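Ulham FM breakfast move, July schedule

Posted 2018-02-14 in Radio and TV Schedules

carrier_null
The draft July schedule for Ulham FM has breakfast starting at 5am instead of 6am, with Lungile Mtshali presenting all four hours. The overnight automation block loses an hour. The business bulletin goes from the top of the hour to quarter past. Has anyone seen the weekend grid?

tvr_dave
Weekend is unchanged as far as I can tell. Four hours is too long for a solo presenter with one producer. The 5am hour will be pre-recorded links within a month.

carrier_null
The draft says live throughout. Buthelezi Media did the same on their regional station and it stayed live.

tvr_dave
Buthelezi had two presenters. It is not the same arrangement.

midband
The listening figures matter more than the staffing. The last survey had a sample of 3883 across the whole area, and the 5am to 6am segment came out at 119 respondents. You can't separate a real change from noise on a base that size, so whatever they claim in the autumn should be ignored.

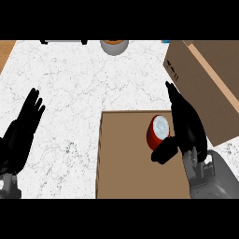

The other point is the sponsor. Lullby have the overnight block until the end of July, and their contract is sold by the hour. If the block is cut on the first of the month, someone has to give them the airtime back elsewhere.

pw_hollis
Lullby's spots can run in the late show. It's a make-good, they do it all the time.

midband
Late show rates are higher. Ulham would be giving away the difference.

pw_hollis
On almost 600 listeners overnight I doubt the difference would buy lunch.

carrier_null
Back to the schedule please. Does the playout system need changing? They were on Fasteck when I last did a shift there, and the hour boundaries for news were set by hand.

tvr_dave
Still Fasteck. The quarter past bulletin needs a new fixed event each hour and the ad breaks either side retimed. Half a day's work, plus a test overnight.

midband
More than half a day if the traffic logs are imported separately. Ours were.

tvr_dave
Theirs aren't.

carrier_null
Thanks. I will post the weekend grid if I get hold of it.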